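Teaching by Demonstration (robotics)

14 shares | 3 comments

Teaching by demonstration is a way of giving a robot a new skill by showing it the job instead of writing out every motion in code. A person performs the task through the robot, the machine records what its joints and cameras went through, and a learning program turns many such recordings into a skill the robot can try alone. It is one of the liveliest corners of robotics, and one of the easiest for newcomers to enjoy!

There are two common methods. In hand guiding, the teacher takes hold of the arm and moves it through the task. In remote control, also called teleoperation, the teacher wears gloves or holds a pair of controllers, and the robot copies the movements as they happen. Hand guiding suits single arms and simple paths. Remote control is favored for two-armed robots with fingers, which are very hard to pose by pushing on them.

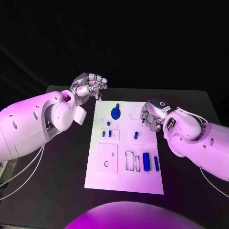
Small-parts work is a favorite test. Pegs, gears and cylinders are laid out on a printed sheet whose outlines show where parts belong, so every attempt can begin from the same arrangement. Picking up a peg sounds trivial until you try it through someone else's fingers, with no sense of touch to help. Good operators learn to slow down just before contact, and that care carries over into the recordings.

The Skatora exercise, written by Edin Lazarević at the Calloway workshop, is a well-liked version. It asks for 300 demonstrations, split between 2 operators so that the robot doesn't pick up one person's habits. Its first full set ran to 493 attempts, of which 87 were thrown out for dropped parts or long pauses. Wendell Nguyen-Tran later argued for keeping some of the clumsy ones, as a recovered fumble teaches the robot how to get out of trouble. The Hivano software added a tag for these in April.

See also: Fliltport controller, hand guiding, teleoperation

Was this article helpful? 9 people liked this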